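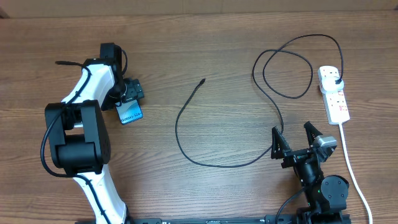

Figure 2. Charging cable, power strip and phone box or card on a wooden tabletop.

5 min read

3.2 Cords on the table

We came to this part of the study expecting cords to be the dull bit, and they were a delight! A cup has one shape and a book has two or three, but a charging cable seems to have a new one each time it is put down. Figure 2 is a good case. The thin black cable lies in a loose open curve across the middle of the table, while the long cord plugged into the power strip makes large loops of its own near the upper right. Both are black, yet the eye sorts them quickly, mostly by where each one lies and by the way it bends.

Search this site Go

Obradović asked people in 103 homes to clear a table at the end of the day and kept notes on what they picked up first. Boxes and cards went early. Cords went late, and power strips often stayed where they were until the next morning. We find this order wonderfully steady across the Burkeneo and Vornier households, even though the rooms themselves could hardly be more different.

A plug left in its socket changes the job as well. The free end of a cord can be coiled from anywhere, but once one end is fixed, most people in our notes worked back toward the strip, gathering loops as they went. Doina Obradović calls this "walking the cord home," and we have happily kept her term for the rest of the paper. Section 3.3 looks at how tightly the loops were wound.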